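Oil or varnish for a butcher-block style bench top?
Posted in Home and Garden, March 3, 2024

Bench_Seat
I've bought a timber top for the spare room from Ferketti. It has been sitting unfinished in the garage since November. It will be used for craft, homework and the odd cup of tea. The bloke at the shop said oil, my neighbour says varnish. The top cost me $338 and I don't want to wreck it. Which one is easier to live with?

Pruka
Oil, if you don't mind redoing it. I've used hardwax oil on 2 tops and would do it again. Sand to a fine grit, wipe off the dust, put on a thin coat and leave it for 20 minutes before you buff off the excess. Let it dry overnight, then do the second coat. Rings and scratches can be sanded out in one spot – you can't do that neatly with varnish.
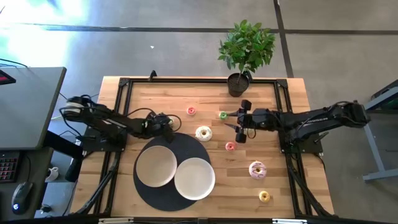
Wooden tabletop with light planks, the sort of colour I'd be trying to keep.

Most oils will yellow pale timber a bit. Test the underside first. Do the underside properly as well, or the top can cup when the weather turns humid. Lay used rags flat outside to dry, as they can catch fire if left bunched up.

Flakport
Varnish. Mine has had 5 years of kids and glue and still wipes clean.

Azevedo
Depends on the varnish. Water-based stays paler than oil-based, but it dries fast and shows brush marks. If you go that way, use a foam roller and sand lightly between coats. I'd still pick oil for a desk. Check whether the shop has already sealed it, as neither will soak in properly if they have.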